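Our first full year on solar, more or less

2021-08-22

The panels went live last August, so I finally have enough bills to say something useful about them. Several people on our street in Skistton have asked, and I'd like to have one page I can send them to.

We had nine panels put on the south side of the garage roof. The installer was Bilon, a small outfit that did most of the houses near the school. The work took two days. Getting the utility to swap the meter took up to 90 more, and during that time the panels sat up there doing nothing for us. If you are planning on a tax year or a rebate deadline, count that wait in.

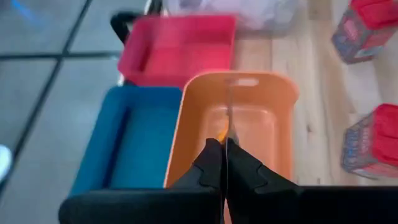
The total for the twelve months was 3,305 kilowatt-hours. Bilon's estimate had been a bit higher, but they drew it up before the neighbor's maple filled out, and I didn't think to ask about shade in the late afternoon. We lose the last part of the day from spring on. I'm not going to ask anyone to cut down a tree over it.

We used a little over half of what we made and sent the rest to the grid. The credit for exported power is a good deal lower than what we pay to buy it back, so I moved what I could to the middle of the day. The dishwasher runs at noon now. So does the water heater, on a plain mechanical timer from the hardware store. That one change did more for the bill than anything else I tried.

I looked at adding a battery this summer. Fashola quoted me for one and so did Prarudura, and the two quotes were $900 apart for the same usable capacity. The cheaper one left out the backup panel - you would have storage but the house would still go dark in an outage. I only caught it on the second read. We have had two outages in the past year, both short, and I couldn't make either quote pay off before the warranty ran out. I'll look again when prices move.

One thing I'd do differently is ask for the monitoring login on day one. I got mine in the fall and the early data is just a single lump.

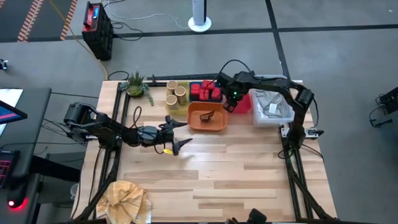
Bukola Olatunji wrote to me after I posted the half-year numbers and said the timer was fine, but I should check whether the utility had a time-of-use rate before settling on noon. On her plan the cheap hours are overnight, and she sends every bit of midday power out because the credit is better then. I called and we don't have that rate yet. It's supposed to be offered next year, and I'll have to redo the math when it is.

The inverter has given no trouble. I hosed the panels down once and saw no change in output, so I won't bother again unless we get a long dry spell.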